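Good Practice for Simulated Kitchen Tasks: A Working Guide

Posted Wednesday, March 4, 2026, by Costel Spahić
Filed under: Simulation, Rules and checklists

This guide covers how to set up, run and log manipulation tasks in a rendered kitchen. It started as a list of house rules for people joining the Dramura project and got long enough that we put it on the site. If you already run tasks on a real arm, much of it will look familiar. The parts that differ are mostly about contact, cameras and what you are allowed to reset.

You will need a working simulator install, one kitchen layout, an arm model with a two-finger gripper, and at least two camera views. We use a wrist view and a room view. Everything below assumes you have both.

Before you start

Read the task card from top to bottom. A task card has a name, a start state, an end state and a time limit. If any of the four is missing, send it back to whoever wrote it. Do not fill in the blank yourself, even when the answer looks obvious. Two people will fill it in two different ways, and the runs can't be compared afterward.

Check the version of the kitchen. Wornero, our layout tool, saves a version number with every export. Write that number at the top of your log. A cabinet door that moved a little between versions can change how a reach works out, and you won't see it by eye.

Load the scene and let it settle for 10 seconds before the first command. Objects are often placed slightly above a surface and need to drop. If something is still sliding or shaking after that, stop and report the layout. Don't nudge it with the gripper to make it sit still.

Step 1. Set the start pose

Every task begins from the same joint angles unless the card says otherwise. Load them from the pose file. Don't drive the arm there by hand and call it close enough.

Open the gripper fully before you save the start state. A half-open gripper is the most common fault we find when checking other people's logs. It costs nothing to fix at this stage and a whole batch to fix later.

Step 2. Check the wrist view

Look through the wrist camera at the start pose, and again at the point where the gripper is nearest to what it will grasp. Both fingertips have to be visible at both points. If one is hidden by the gripper body, the camera mount is set wrong and you should correct the mount, not the arm.

Close-range views are hard to read. A handle that is easy to spot from across the room may turn into a plain gray strip once the gripper gets near it. Decide ahead of time which edges you will line up with and write them on the card. For an upright bar, we use the two fingers as the guide: one on each side, with the bar running down between them.

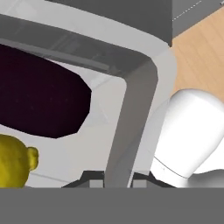
Wrist view of a white appliance, with the gray bar between the open fingers.

Now check for things close to the path. Loose items count even when they aren't part of the task. Trace the whole sweep of the gripper, including the way back out, and note any item the fingers or the gripper body could touch. People tend to check the fingers and forget the body, which is wider.

If a loose item is in the way, you have two choices. Plan a path around it, or ask for a different layout. Deleting the item is not a choice. A scene that has been tidied up for the robot gives good numbers that don't hold up anywhere else.

Step 3. Set speed and force limits

Simulated contact is forgiving in some ways and harsh in others. The arm won't break, so people run it too fast. The solver, on the other hand, may let a finger sink into a surface or throw an object across the room when the push is too hard.

Use these rules:

Free motion: up to 100 percent of the speed in the task profile.
Within a hand's width of any object: drop to 10 percent.
In contact: stay at 10 percent and turn on the force cap.
Leaving contact: open the fingers, wait for the force reading to go flat, then move.

The force cap stays on for the whole contact phase. If a task can't be finished with the cap on, log it as a failure with the reason "force limit." That is a useful result. Raising the cap to get a pass is not allowed, and the log checker will flag it anyway.

Step 4. Check the room view

The room view is for people. It's what a reviewer will watch, and it's where you catch problems that the wrist view can't show, such as an elbow passing too near a cabinet.

Set the room camera so that the gripper and the counter below it are both in view at the start. You should also be able to see most of the arm's links. The base may fall outside the picture if the kitchen is small.

Keep the camera still during a run. If you need a second angle, add a second camera. Moving the first one partway through makes the recording useless for timing checks.

Step 5. Mark the keep-out zones

A keep-out zone is a box the arm may not enter. We set them even though nothing in the simulator can be hurt, for the simple reason that the same plans may be tried on hardware later. A plan that was only ever tested without limits has to be checked again from the start.

In a kitchen, the following always get a zone:

Knife blocks, from the counter to a hand's width above the highest handle.
Cooktops, whether the card calls them on or off.
Electrical outlets and the wall right next to them.
The swing of any door or drawer that the task does not use.
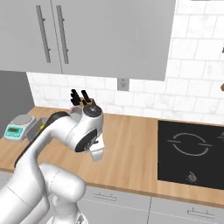

Apply the zones to the full arm. The wrist and the upper link need as much room as the fingers do, and a gripper hovering over a clear stretch of counter tells you very little about what the rest of the arm is near. Run the clearance report in Dravix with all links turned on. The default setting checks only the last two joints, so change it the first time you open the program and save it as your own default.

If the start pose itself touches a zone, fix the zone or the base position before doing anything else. Write down which one you changed. We have had cases where both were changed by different people on the same afternoon, and the runs from that day had to be thrown out.

A zone can be lifted only when the card names the object inside it as the target. A task to turn a cooktop knob lifts the cooktop zone and leaves the others alone.

Step 6. Do a dry run

Run the plan once with contact turned off. Watch it in the room view at normal speed, then in the wrist view at half speed. You are looking for three things: a joint that gets close to its limit, a wrist flip, and any pass through a zone.

If the dry run is clean, turn contact back on and do one full run that you don't keep. Then start the real batch.

Step 7. Run the batch

A standard batch is 11 runs. Use seed 767 for the first one so that your setup can be checked against everyone else's. The other ten use the seeds printed on the task card, in the order printed.

Don't skip a run that goes badly. Don't repeat one either. If the simulator crashes, log the crash, restart, and carry on with the next seed. The crashed run stays in the count.

Keep your hands off during a run. The only button you may press is stop. If you press it, write why.

Step 8. Write the log

Each log entry needs the layout version, the seed, the outcome, the time taken, and one line in your own words. The one line matters more than people think. "Fail" tells us little. "Left finger landed on the bar, slid off, time ran out" tells the next person where to look.

Use the names on the task card for objects. If the card doesn't name something, describe it by color and shape and leave it there. Guessing that a rounded white thing is a kettle has caused mix-ups when it was a jar in the parts list.

Mark outcomes as pass, fail or void. Void is for crashes and wrong setups only. A run where the arm did something silly but legal is a fail.

Step 9. Get it checked

Someone who didn't run the batch reads the log and watches at least two recordings of their own choosing. They check the start pose, the zones and the force cap, and they sign the log under your name. Ko, the batch tracker, won't close a task without both names.

If the checker finds a setup fault, the full batch is void. Please don't argue for keeping the runs that "would have been fine."

Changes since the October version

The dry run with contact off is now required. It used to be a suggestion.
Outlets were added to the keep-out list.
The wrist view check now has two points. Before, it was only done at the start pose.
The section on changing gripper models was taken out and will go on its own page.

Corrections can be left in the comments or sent to me through the contact form. Please give the step number.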